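Udulthorpe's repair market moves indoors for the winter
21/09/2022
By Daranee Petchrat

If you've been to the Saturday-morning-style repair market by the river (it runs on all sorts of mornings now, but everybody still calls it that), you'll want to know it's packing up its tents. From next month the whole thing is going inside the old Srisuk dry goods building on the corner of Mill Lane, and I for one am thrilled, because I spent most of last April's session holding down a tarp with my foot while a very nice man tried to fix my toaster.

The market started small. Nadiia Kushnir set up a sewing machine on a folding table and offered to fix zippers for whatever people could pay, and she had a line before she'd threaded the needle. Bikes came next, then lamps, then radios, and this summer the organizers signed in 467 items, up from 436 the summer before. Not everything gets fixed, of course. My toaster didn't make it. But Nadiia says most people leave with a working thing in their hands, and the ones who don't at least get to see the inside of it.

The Srisuk building has been sitting quiet for a long while, and I got a peek last week when Uthai Paisan let me in through the side door. It's bigger than I remembered! The long counter is still there, and so are the drawers with the little brass label holders, and it smells like twine. Uthai has been rewiring the front half so there will be enough outlets for the soldering bench, and he's pretty proud of the new lights (he switched them on and off for me several times). The back half stays closed until the floor gets some attention.

Rent was the sticking point. The market is paying $600 a month through the end of April, and it got there with a bake sale, a raffle and a $200 check from Allum, the hardware store across the street. Harish Bhat, who runs Allum, told me he'd worried at first that people fixing their own stuff would hurt his sales. "Then they all came over to buy screws," he said. He's keeping the shop open an extra hour on market days.

A few practical things. You can bring up to two items per visit, and please clean out the crumbs first (I'm looking at myself here). Clothes and bags go to Nadiia's table on the left as you walk in, anything with a plug goes to the counter, and bikes should come around by the alley. No microwaves and no gas heaters. Skastell Coffee will have a cart by the door, and Panya Wongsuwan is bringing back her mending class for beginners, which covers buttons, hems and patching up worn-out cloth bags. I took it in the spring and my hems are now almost straight.

Parking is going to be tight, so walk if you can. The lot behind Allum is for customers only, although Harish seems to have a generous idea of what a customer is. Doors open at nine and the last items are taken at noon. If you have an old work lamp or a sturdy stool to give away, Uthai would love to hear from you, and you can leave a note for him at the Allum register.

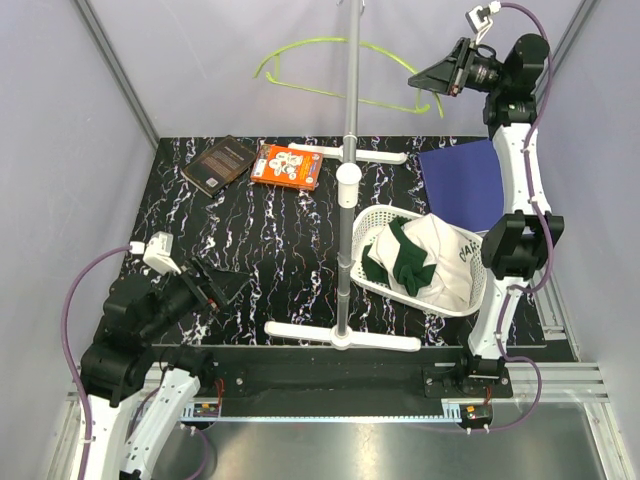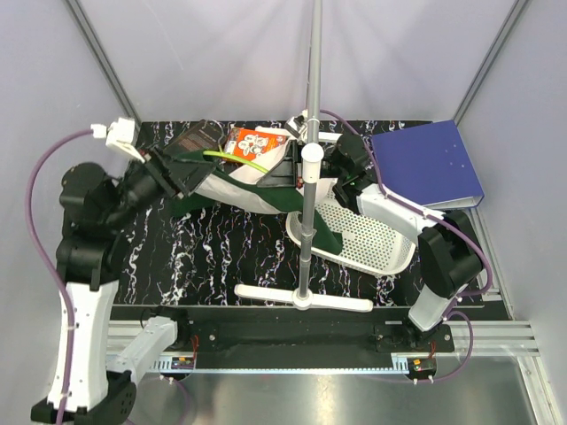
Two views of the marbled black tabletop. The white and dark green cloth bag is in the second.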